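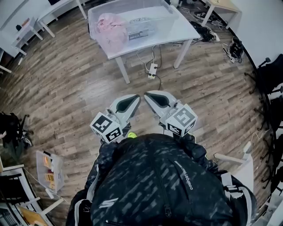

1/ Bestandsaufnahme Projektraum, Teil zwei. Thema: Kabel. Der Raum wird seit dem Sommer von zwei Gruppen genutzt, und jede hat ihre Stromversorgung selbst verlegt. Einen Plan dazu gibt es nicht.

2/ Ausgangslage: weißer Tisch, darunter eine weiße Steckdosenleiste auf dem Boden, schwarze Stecker, dazu weiße und schwarze Leitungen, die zur Tischplatte hochlaufen. Die Farbe sagt über die Funktion nichts aus. Wer an der falschen zieht, merkt es am Nachbartisch.

3/ Leiste auf dem Boden ist zulässig, aber unpraktisch. Holzdielen werden gewischt, Stuhlrollen fahren drüber, Staub sammelt sich in freien Steckplätzen. Ich montiere Leisten grundsätzlich unter die Platte, Öffnungen zur Seite.

4/ Messung der Leistungsaufnahme an der Leiste, alle Geräte an: 810 W. Für eine übliche 16-A-Leiste unkritisch. Das Problem ist Ordnung, die Last ist es nicht. Hintereinandergesteckte Leisten werden trotzdem aufgelöst, auch bei 93 W.

5/ Die große transparente Kunststoffbox auf dem Tisch: darin liegt zerknülltes rosa Textil neben einem silbergrauen Teil mit schwarzem Etikett. Zwei Kategorien, ein Behälter. Textil kommt künftig in eine eigene Box, sonst sucht man darunter nach Kleinteilen.

6/ Transparent bleibt Standard. Bei undurchsichtigen Boxen stimmt die Beschriftung nach einem Monat nicht mehr, und dann macht man doch jeden Deckel auf. Etikett auf die Stirnseite, Kiste mit der Stirnseite nach vorn. Mehr Regel braucht es nicht.

7/ Zweiter Tisch, helle Holzplatte, vor der weißen Wand. Auf dem Boden in der Nähe ein Haufen schwarzer Kabel samt Geräten, ein Stück weiter der nächste. Das ist Lagerung ohne Lagerort. Vorgehen: alles auf eine Decke legen, nach Steckertyp trennen, durchmessen, erst danach aufwickeln.

8/ Aufwickeln im Überschlag, also abwechselnd normale und gedrehte Schlaufe. Um den Ellenbogen gewickelte Leitungen verdrallen und bilden beim Ausrollen Knoten. Klettband am Steckerende fixieren, dann geht es nicht verloren. Kabelbinder nur an Leitungen, die liegen bleiben.

9/ Schwarze Bürostühle stehen in Reihe an der Wand. Bleibt so, der Laufweg ist damit frei. Einzige Änderung: Abstand zu den Kabeln am Boden. Rollen und Litze vertragen sich schlecht, und der Schaden sitzt innen, wo man ihn nicht sieht.

10/ Materialliste: Kabelwanne Tratenley, Klettband von der Rolle, Beschriftungsband, zwei weitere Boxen von Rotich in der gleichen Grundfläche wie die vorhandene. Gleiche Grundfläche ist wichtig, sonst stapelt nichts.

11/ Nachtrag zur Frage nach der Wannenbreite: Innenmaß so wählen, dass die Leiste samt Netzteilen hineinpasst. Leiste allein reicht als Maß nicht. Montage ist am Dienstag, die Schrauben für die Platte messe ich vorher nach.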